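Bench diary, Dustavby unit
Apr 2, 2022

Morning

Opened up, lights on, heater on low. The thermometer on the wall was below where I like it for pouring, so pouring waited and I did the bench first.

The yellow bench has been collecting things all week. Moved off it: the tape gun, a box of offcuts, the scale, two mugs, the roll of release film, the notes for the Skistcombe order. The scale went to the side table, which is not level, and I will have to shim it before I trust a reading there. The offcuts went in the bin after I had been through them for anything long enough to use as a heel wedge. There was one piece. It is in the left drawer.

Wiped the top down with the mild cleaner, then with a damp cloth, then dry. The yellow finish shows everything. Any dust from trimming shows up as a gray film against it, and that was the reason for buying a bright bench in the first place. It also throws glare under the strip lights, worst toward the right end, and I keep having to tilt a tray to see whether a mark is a scratch or a reflection. A matte mat would fix that and would also hide the dust. Left it as it is for now.

Drawers. The one nearer the middle had become general storage again. It now holds calipers, the short steel rule, the depth gauge, the two good knives and the spare blades. The one farther right has masking tape, markers, labels and the brush set. Everything else went back to the cupboard it came from. The recessed handles fill up with trimming dust and need doing with a cotton swab. Did both. The seam between the top and the cabinet front is the other place it gathers, and a folded card run along it brings out more than the vacuum does.

Layout for the new trays

The current insole job uses the black trays. I had been working with them stacked, taking one off the top as needed, and the walls were starting to rub. They are low walls and any nick in the rim prints straight into the edge of the part. So: no more stacking. Each tray gets its own place on the bench, toes away from me, heels toward the front edge, in a row.

I tried it first with the toes toward me. Filling was easier, since the toe is the wide part and takes the most material, but leveling was worse. I was reaching across the wide part to get at the heel, and my sleeve went over the rim each time. Heel toward the front is better. The flat end of the heel also gives something to square up against the bench edge.

Spacing matters more than I had allowed for. With the trays close together I could not get the scraper past the tabs without touching the next tray along. With them spread right out I ran out of bench and had to put the filling cup on the floor. Settled on a gap of one hand between trays. It is not a measured gap. I will put tape marks down when I am sure about it.

The tabs are the awkward feature. They stand up from the rim near the heel, and their purpose is to locate the cover plate. They do that well. They also catch the scraper, the cloth, and anything else drawn along the rim in one pass. The method that works is to level from the toe down to just short of the tabs, lift, turn the scraper, and come in from the heel end. Two strokes in place of one. It leaves a faint line where the strokes meet, and that sands out.

Dry run

Ran the whole sequence dry before mixing anything: film in, film pressed to the walls, cup over, scrape, scrape, cover on, cover off. Timed with the wall clock, so to the nearest minute only. The left position took 3 minutes, the middle 4, the right 3. The middle is slower because there is a tray on either side of it and I am more careful with my elbows. I could drop it and run two, but the Skistcombe order is in sets and I would sooner have the set made in one mix than split it across batches and argue with myself afterward about the color.

Film is the weak point. It lies flat over the sole area and then bunches where the wall turns around the toe. Small relief cuts in the film, on the outside of the curve, let it overlap and sit down. I cut too deep on the first one and it opened up below the rim. Second one was good. Binned the first. Cut the rest to the second as a pattern and wrote PATTERN on it in marker so that it does not get used.

Checked the trays for flatness against the steel rule, toe to heel. No light under it on the outer two. The middle one had a thread of light near the arch. Turned it end for end and the light stayed with the tray, so it is the tray and not the bench. It is inside what the part can stand. Wrote it on the underside in pencil.

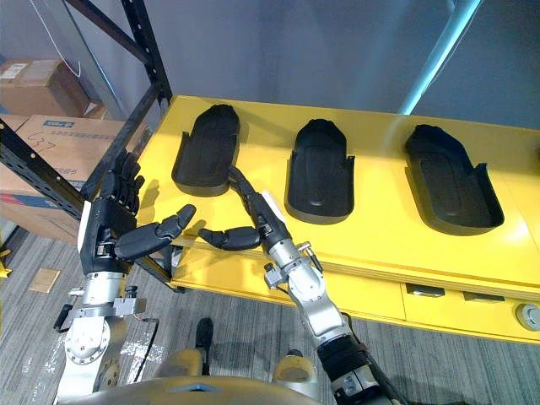 Materials

Mixing compound is Dulline 702, the remaining tub. De Bruijn delivered it in September and I have been drawing on it slowly. The lid seal was sound. There was a skin on top, thin, which lifted off in one piece. Under that it looked and poured as it should. Stirred it for longer than the sheet asks, because the solids do settle and I was caught by that over the winter: the last part out of the tub was noticeably stiffer than the first.

There is enough left for this order plus 2 spare sets, if I do not waste any. Wrote a reorder line on the supplier sheet. De Bruijn want a full carton as a minimum now. A carton is more than I have shelf room for, so either the shelving to the left of the bench gets cleared or I ask whether they will hold half of it. I will ask first. Clearing that shelving is a day's work and most of what is on it I would put straight back.

Release agent: plenty. Brush it, do not spray it. Spray drifts over the bench top and then the tape will not stick, and it makes the drawer fronts slippery.

Afternoon

Temperature had come up by lunch, so mixed a small test amount and filled the right-hand tray only. The others stayed dry. The oval recess on the inner surface of that tray is very shallow and I wanted to know if the film would bridge it. It did bridge it, slightly, on one side. The part came out with a raised oval softer at that edge than the other. Not a reject, but not what the drawing shows. Next time press the film into the recess with the round end of the brush handle before filling, and leave the brush handle clean before doing so. I did not, and there is a speck of old material in the surface of the test part.

Trim line on the test part was clean around the toe. At the heel there were two small notches of flash against the tabs. Knife took them off. The knife wants to wander there because the part is flat on one side of the tab and curved on the other, so score first and cut second.

Weighed the test part on the side table, with a folded card under one foot of the scale. Did it three times and had the same reading each time, so the shim is adequate. Have put a proper rubber foot on the list anyway.

Cleaned the tray with warm water and the soft brush. No solvent. Solvent would be quicker but I do not know what it does to that matte surface over time and these are the only trays in this size. Dried it with the lint-free cloth and put it back in its place in the row.

Bench notes

One small drip on the front face of the bench, below the edge, between the seam and the handle. Got it before it set. The cup has a poor lip and always lets one drop go on the way back. Either a new cup, or hold a rag under the lip. Used the rag for the rest of the afternoon.

The strip light over the right end has started to buzz. It does not flicker. Leave until it does.

The floor on the drawer side needs sweeping more often than the rest, because everything I brush off the front edge lands there and then gets pushed under the cabinet. Swept it. Found the missing cap from the small marker and a heel wedge from a job I had already sent out one short on -- that explains the complaint, and I will post it on with the next parcel.

To do

Tape marks on the bench top for the tray positions, once the gap is confirmed.
Film cut for the full set, to the pattern.
Ask De Bruijn about a half carton.
Rubber foot for the scale.
New filling cup with a decent lip.
Pencil note on the outer trays as well, with the result of the rule check, so that all of them carry one.
Full set in one mix, if the room is warm enough by mid-morning. Otherwise the day after.

Evening

Heater off, tub lid taped as well as pressed down. Went back in once for the notes and checked the tape. The test part is on the windowsill to finish curing, flat side down, with the date on it in marker. I will flex it before starting the set and decide then if the mix wants adjusting.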